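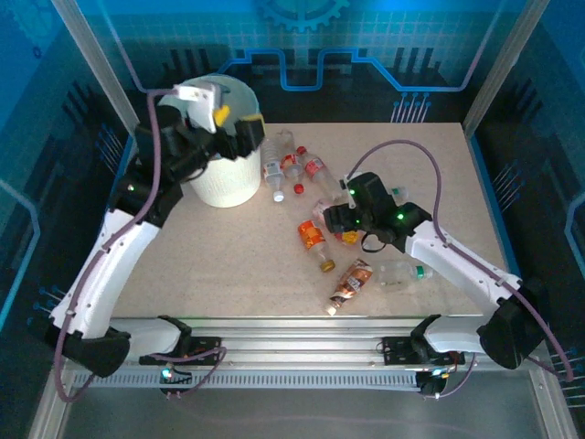

Dois braços robóticos montados sobre um trilho de alumínio.

A defensoria pública de Dorport encerrou o último exercício com 1.315 pedidos de assistência em processos criminais, dos quais 517 aguardavam designação de defensor. O direito à defesa não se satisfaz com a nomeação tardia de um advogado que conhece os autos minutos antes da audiência.
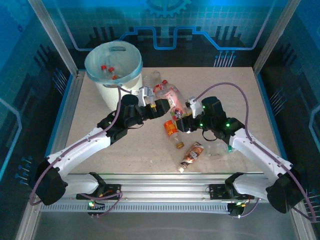 A distribuição dos processos segue hoje a ordem de chegada, sem distinguir o réu preso do réu solto. Trata-se de critério cômodo e injusto. Seis garrafas plásticas sobre uma mesa podem ser recolhidas em qualquer sequência; seis pessoas em prisão preventiva, não. A cada uma corresponde um prazo próprio, cuja inobservância agrava a restrição da liberdade.

O relatório Otero, apresentado em novembro, propõe prioridade aos presos e a lotação de defensores permanentes na comarca de Rondbridge, onde quase 314 pedidos permanecem sem resposta. Cabe à assembleia aprovar a dotação correspondente antes do recesso.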